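28th March - porch, east side

Rain stopped overnight, so got the skirting boards off and had a proper look underneath. Joists 1 and 2 from the house wall are sound. Joist 3 is soft for the first 40 mm at the ledger end, screwdriver goes in with no effort. Joist 4 soft on the top edge only. The rest take a hard prod without marking.

Ledger itself is better than expected. The flashing was lapped the wrong way at the corner by the downpipe, and that is where the damp has been getting in. Bent it back temporarily and taped it. Needs replacing before any decking goes down.

Moisture readings, pin meter, taken mid-span and at the ledger:

- J1: 16 / 17
- J2: 16 / 18
- J3: 19 / 31
- J4: 18 / 24
- J5: 17 / 18

Jasmina asked whether J3 could be cut back and sistered. Yes, but the sister has to run full length and the new hanger has to sit on clean ledger, so the old nail holes get filled first. Zorica G. prefers a full replacement. Left open until the timber is priced.
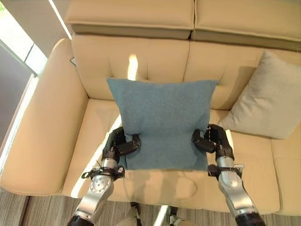
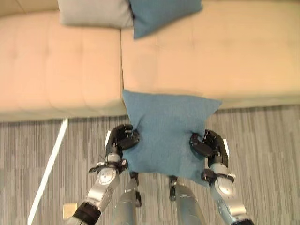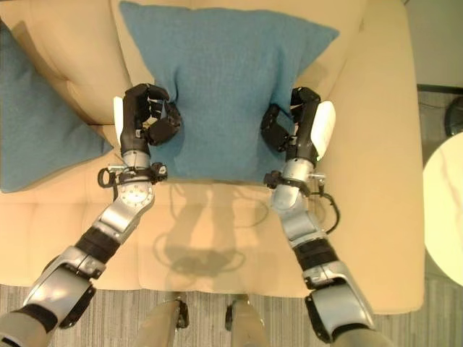 Post bases: front left has dropped 6 mm against the string line, front right is level. Dug beside the left one. The pad is there but shallow, and the soil on the downpipe side is washed out. Plan is to prop the beam, break out the old pad and pour a new one at 500 deep. Radka has two acrow props we can use, to be collected before we start digging. Do not undo the post bolts until both props are tight.

Paint: scraped a test patch on the handrail. Three layers, the bottom one well stuck, the top two come off in sheets. Lead test on the bottom layer was negative, repeated on the newel, also negative. Will sand back to the bottom layer and prime from there.

Fixings: counted 128 decking screws in the tub, not enough for the full deck at two per joist crossing. Ebbe to order another box, stainless, same length. The Usto hangers fit the joists but are tight on the sister pair - need the double width for J3 if we go that way.

To do:

- [ ] price joist timber, both options
- [ ] flashing, one length plus corner piece
- [ ] extend downpipe away from the left post
- [ ] collect props
- [ ] recheck J4 after a dry spell; February reading at the ledger was 27, so it is coming down
- [x] tarp over open section, weighted on the windward side

Stopped when the light went. Offcuts are stacked against the fence, the rotten piece of skirting is in the skip.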